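Giving up the car, eight months in

We sold the car in November. It was a twelve-year-old estate with a slow puncture and a gearbox that complained in second, and the garage wanted more to fix it than it was worth. The plan was to go without until spring and then buy something newer. Spring has been and gone and we haven't bought anything.

We live at the top end of Clollthorpe, which helps and doesn't. The 18 bus stops at the end of our road and goes into Zidton every half hour until early evening. After that it's one an hour, and the last one back leaves town at 10.40, so we miss the end of most things. The walk down to the shops takes 12 minutes. The walk back up takes longer, and with potatoes it takes longer still.

Money first, as that's what people ask. Insurance, tax, servicing and fuel came to more than I had ever added up before. In the dearest month without the car we spent £414 on getting about, and that included two train tickets to my sister's and a hire van to move a wardrobe. Most months are well under half that. I keep the figures in a notebook by the kettle and write them in when I get home, otherwise I forget the bus fares.

Food shopping took the most sorting out. I tried delivery for a while but the minimum order meant buying things we didn't want. Now I go twice a week with a trolley bag, a Tuvico one with proper rubber wheels. The first one I bought was cheaper and lost a wheel on the kerb outside the chemist. Heavy things like cat litter and washing powder we get once a month by taxi, £8 each way, and I no longer feel guilty about it.

The library has become a regular stop because the bus goes past it. I used to order books online and half of them sat on the stairs. Now I borrow what I can carry, and that has put a limit on the big hardbacks and the children's books, which weigh more than they look.

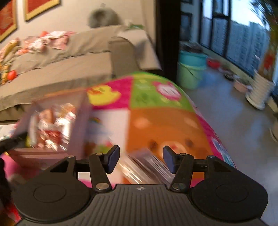
Rain is less of a problem than I expected. Wind is worse, mainly at the stop by the roundabout, where the shelter has had no side panel for as long as I've used it. I bought a decent coat in the January sales and that dealt with most of it.

What I do miss is the coast. Quispe Bay used to be an easy run out after lunch, and by public transport it's two buses and a long wait in between, so we've been once. We're going to try hiring a car for a weekend in September and see what it costs with the extra insurance. I'll put the figures up here when I have them.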